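Journals > Screen and Place Studies > Articles > Section 4

Search this journal Enter keyword or author Go

4. Where the series was filmed and what viewers believe

The fantasy series Kilgate is set in a cold harbor kingdom, and many viewers suppose that it was filmed near the sea. In our survey of 200 viewers, most of them named a coast as the location. The production in fact used an inland quarry at Zerkgate for nearly all exterior scenes, and the harbor was added later by the effects company Sokico. Sfakianakis calls this kind of belief "borrowed geography", and we keep her term in this paper.

Figure 2. Maple board with shape blocks.

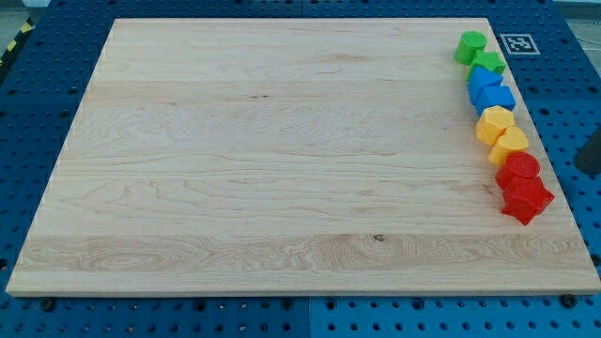
Why did the production choose a quarry for a harbor story?

The high walls of the quarry stopped the wind, so dialogue could be recorded on the set, and the crew could leave the castle gate standing between two seasons.

The location manager, Tomomi Chiba, told us in an interview that 20 places were visited before Zerkgate was selected. Four of them were real harbors. They were refused because of modern boats and the noise from traffic. The interior rooms were built in the Sugawara studio, where the throne hall was also used as the prison after a change of walls and lamps. Very few viewers in our survey noticed this second use of the hall.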